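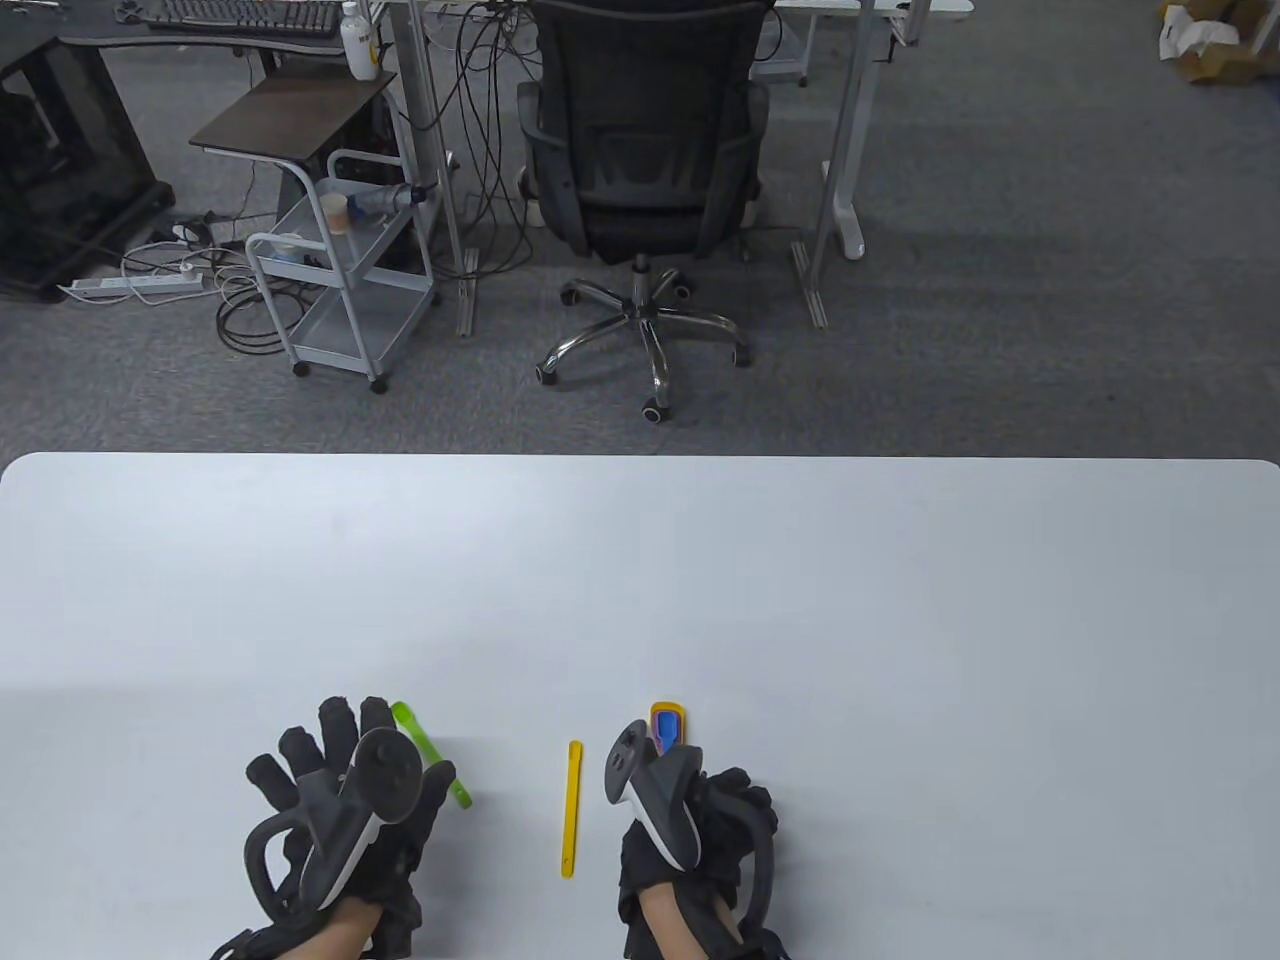
How to get a country garden through a dry summer

We have 31 young apple trees at Gesovholm, and in a hot year I fret over every one of them. What follows is how we keep them (and ourselves) going when the rain stays away.

Step 1. Water slowly, and water late

Give each young tree 20 liters in the evening, poured so gently that the ground has time to drink it. Twice a week is plenty — a daily sprinkle only coaxes the roots up to where the soil bakes.

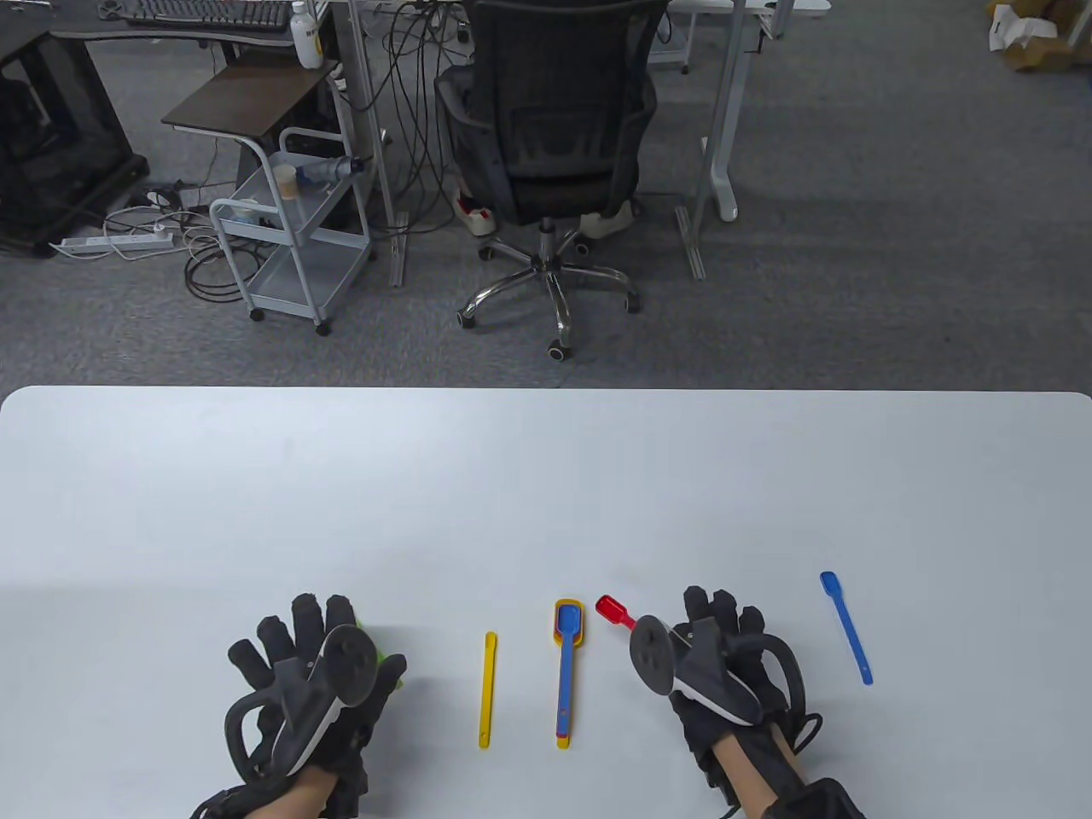
Step 2. Mulch while the ground is damp

We use old hay from the meadow down toward Grostham, laid on as thick as your hand is long. Keep it clear of the trunk, or the voles will move in by December and have a lovely winter of it!

Step 3. Feed a little, and only the thirsty pots

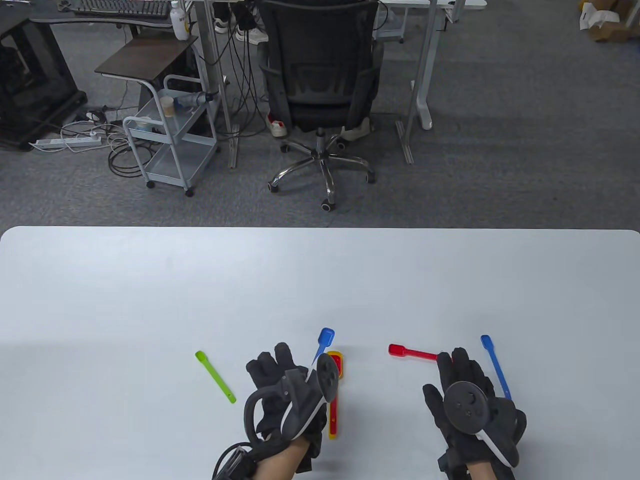
Trees in open ground want no feeding in a drought, so leave them be. Tomatoes and beans in pots are another matter, and I give mine a weak seaweed feed every second week. Measure it, please, as I was a terrible splasher for years and scorched a whole row. Plastic measuring spoons in bright colors like these are just the thing, easy to find again when you drop one in the grass. Stir the feed into a full can and water it in after supper.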